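The Raso reading room will keep evening hours through the end of May. Attendance rose from 75 readers a month to 132 after the doors began closing at nine, and the change is welcome to those of us who work days.
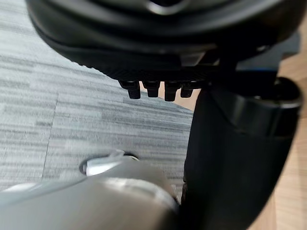 Vicente Salinas replied that the later closing should extend to the map room, where the Pereyra survey sheets are kept.

I support that request. The sheets are fragile, and a visit cut short at five often means handling them twice.

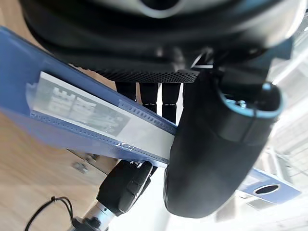

May readers bring their own paper? Loose sheets and pencils are permitted at every desk; bound notebooks are left at the counter.

The catalog of the Uletance letters has now reached 800 entries. Gervasio Retamal prepared the index of place names.
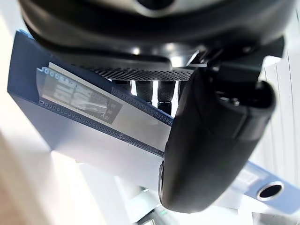 Black fittings below a band of mesh.

Requests for copies are limited to 300 pages per reader and should be submitted before noon. 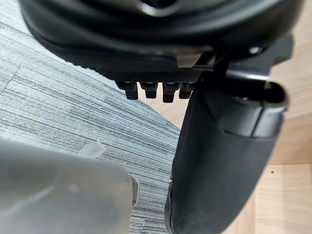 Textured panel, underside.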